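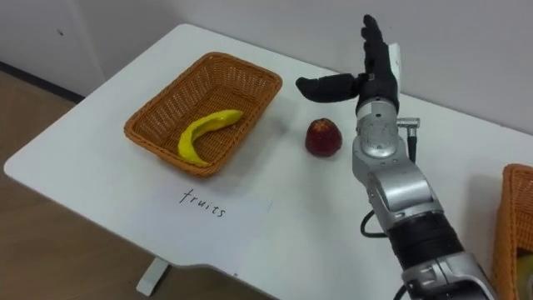
Banana in the fruits basket, apple still on the table.

Dwynwen Howells
Last updated: January 2021
Reading time: 5 minutes
Print this page | E-mail this page

Thread on budgeting for a single-arm sorting cell. We have a quote from Zasgate and a quote from Nemeo, and the spreadsheet I inherited had three lines in it: arm, hand, delivery. It needed more lines than that.

Start with the task, written so that a supplier can't wriggle. Ours reads: one arm, two baskets, mixed items on a flat white table, each item to the basket with the matching handwritten label. Fruit to one, office supplies to the other.

The hand is where the two quotes part company. Zasgate price arm and multi-fingered hand as one line. Nemeo price the arm and leave the hand to a third party, Nazarenko in our case, with the adaptor plate charged separately.

A single line looks tidy until you need a spare hand. I asked Zasgate to split theirs and they took until December to do it. Ask on day one.

Do you need fingers at all? For apples and bananas alone, I'd have costed a two-jaw gripper and stopped there. The office supplies side of the job is what pushes the price up. Different sizes, holes, edges, things that roll.
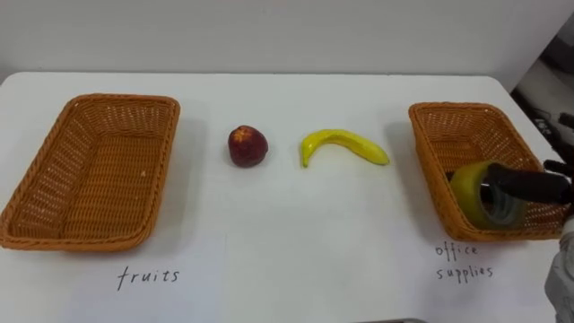

Tape roll at the office supplies basket. Both fruits waiting in the middle.

Packing tape is a good test item for a purchase spec. It has a hole through it, it can stand on its edge, and the clear stuff is awkward for some vision systems. If a supplier's demo uses only cubes, send them a roll of tape and ask for the same demo again.

Props budget. Wicker baskets, plastic fruit, tape, paper, marker pens: 245 pounds for the year, including replacements. It's small enough to get forgotten and then charged to somebody's stationery code. Give it its own line.

Baskets wear at the rim. Buy all of them in one order, same weave and same size. If you replace one halfway through the year and the new one is a different depth, your place heights want checking again and that's a morning gone.

Glove coverings for the hand are a consumable. Put them with the props, well away from the capital lines. Finance will query a capital item that gets thrown away, and they'll be right to.

Cables. Every quote I have seen includes a cable and very few state its length or whether a spare is included. I've put 300 pounds against spares. Route and clip it before acceptance, then check it again with the arm at full reach in both directions.

Table. Ours is plain white and we're keeping it. If you're buying new, get the height agreed with whoever is fixing the arm before ordering. Rounded corners are fine, though they do take away clamping space, so measure the straight part of the edge. 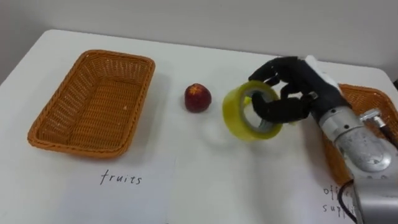 Automation Purchasing Group

Acceptance test next, as it decides when the money moves. We've split payment in two: most on delivery, the remainder after the cell has completed 2,000 picks on our own items at our own table. Nemeo agreed by return. Zasgate wanted to use their own items. No.

Write down what a pick is. Ours: item lifted clear of the table, carried, released inside the correct basket. An item left on the rim is a fail. An item dropped and picked up again is a fail, logged separately, as you'll want both numbers when you argue about the second payment.

Log grasp type as well, at least for the odd shapes. A finger through the middle of a tape roll and a squeeze across the outside are two different grasps, with different wear on the hand. Nazarenko asked for exactly this when we talked about warranty cover.

Service contracts. Tesell will cover arm and hand under one agreement whichever supplier we pick, which saves the usual argument over whose fault a wrist joint is. Their standard term is 5 years. We asked for a break clause at two and got it - worth asking.

Check what 'on-site' means in the service wording. In one draft it meant an engineer on the telephone while our own staff held the screwdriver.

Second arm: not in this year's plan. The task as written can be done with one, and a second one doubles the guarding, the service line and the number of cables to clip. I've left floor space for it and no money.

Labour is the biggest line on my sheet and it was missing from the old one altogether. Somebody has to reset the table between runs. Cost those hours at the real rate, for the whole year.

Current position: both quotes open, Nemeo ahead on terms, Zasgate ahead on lead time. I'll add the line headings from the spreadsheet to the thread once the figures are stripped out.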